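Felt Table Mats and Worktop Protectors: Frequently Asked Questions

Page last updated Jun 27, 2025

Which surfaces can the mats be used on?
Any flat, dry and sealed surface. This includes painted board, lacquered wood, glass and stone. Oiled or waxed wood should be left for 35 days after treatment before a mat is laid on it, otherwise the felt may draw oil from the surface and mark.

What is the difference between the Ullham and Peltdale ranges?
Ullham mats are pressed wool felt, 3 mm thick, with no backing. Peltdale mats are a wool and polyester blend with a thin rubber backing. Peltdale grips better on glossy surfaces. Ullham can be turned over and used on either side.

Can a small appliance stand on the mat?
Yes, provided that its feet are level and its underside stays cool in normal use. Check the maker's instructions first. Some appliances draw air from below and must stand on a hard surface.

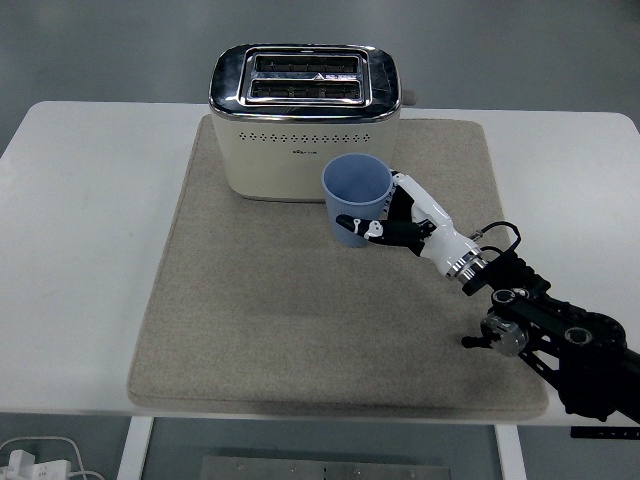 Do not leave cables trapped between the mat and the table. A trapped cable leaves a permanent ridge in unbacked felt.

Are the mats heatproof?
No. Felt resists brief warmth but is not a trivet. Pans and oven dishes need a separate heatproof stand. Scorched fibres cannot be restored and are not covered by the guarantee.

How do I clean the mat?
Vacuum with a brush head on low suction. Blot spills at once with a dry white cloth, working from the outside in. For dried marks, use cold water and a wool detergent. Do not machine wash, wring or tumble dry.

My mat arrived with a crease. Is it faulty?
Mats are shipped rolled. Lay the mat flat, face down, for two nights. If the crease remains, hold a steam iron just clear of the felt and press by hand once it has cooled.

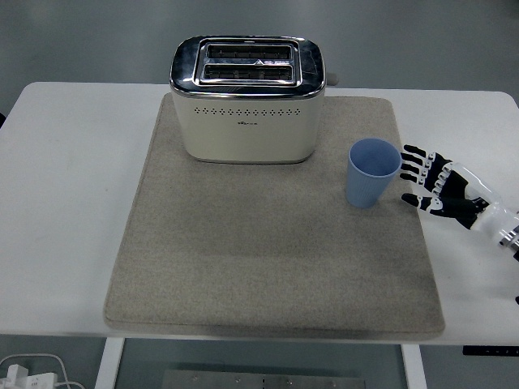 Do not use spray starch, as it stiffens the fibres unevenly.

Can I cut a mat to size?
Ullham can be cut with a rotary cutter and a metal rule. Peltdale should be cut from the backing side. Cut mats cannot be returned.

Do you supply samples?
Swatches of all current colours are free, with a limit of three per order. The Wusis colours were withdrawn in April and swatches are no longer held.

What weight is the felt?
Ullham is 800 g per square metre. Trương drawer liners, sold separately, are 200 g per square metre and are not suitable for table use.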